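How to Sort and Pack a Kitchen Before a Move

The kitchen takes longer to pack than any other room. Most of what is in it is small, much of it breaks, and you need some of it until the last morning. Start two weeks ahead and work on it a little each evening.

Empty before you wrap

Pick one cupboard or one drawer and take everything out of it. Do not start wrapping yet. Set it all on a table where you can see it, including the odds and ends that have drifted in from other rooms. Every kitchen has some of these. Tools go back to the toolbox, batteries go to the desk, and keys you can't match to a lock go in an envelope.

Make four groups: pack, use until moving day, give away, throw out. Chipped plates and lids with no container go straight to the last group. If you own three can openers, keep the one that works best. 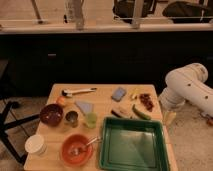

A reader in Amness wrote that she tried sorting and wrapping at the same time, and ended up unpacking two boxes to find the measuring cups she had meant to give to her sister. She now clears the whole table before any paper comes out.

Boxes and paper

For a kitchen of average size, 6 small boxes and three medium ones are usually enough. Avoid large boxes. Filled with dishes they are too heavy to lift safely, and the bottoms give way. Isetis sells plain packing paper in bundles of 500 sheets. A bundle that size did our last move from Cornness with 300 sheets left over, so a smaller pack may do. Newspaper works too, but the ink rubs off and you will be washing everything at the other end.

Tape the bottom of each box twice along the seam and once across it. Line it with a few crumpled sheets.

Wrapping

Plates: wrap each one in a single sheet, then bundle them in fours with another sheet. Stand them on edge in the box. They break more easily lying flat.

Bowls: nest two or three with paper between them, then wrap the stack.

Glasses and cups: stuff the inside first, then roll the outside. Put them in the top layer — never under plates.

Knives: roll each one in a dish towel, tape the towel shut, and write KNIFE on the tape.

Pans: stack by size with a sheet between each. Lids can stand along the side.

Fill gaps with paper or towels until nothing shifts when you nudge the box.

Labels

Write the room and the contents on two sides and leave the top blank, as it will be covered once boxes are stacked. The movers we used, Zabala, asked for an arrow on anything that had to stay upright.

The last box

Leave one box open for the things you use daily: a pan, a plate and a cup per person, a sharp knife, dish soap, a towel, the coffee. Close it after breakfast on moving day and carry it in your own car.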